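**July, 2.15 pm: lifejacket lights, Weva job**

Great session! All 61 lights off the ferry Fameck went through the soak tank and only two came up dim. Both had the old Cokura cell, so I've set those aside for Yadav to look at.

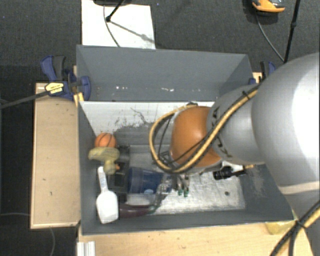

Front and rear bins at the bench, arm over the top.

Buoyancy next. The foam collars held up to 310 g more than I'd pencilled in, and I'm really chuffed with that. Still to do:

- whistle lanyards, pull to 900 N
- recheck the tank salt
- reorder reflective tape (colour match was off last time)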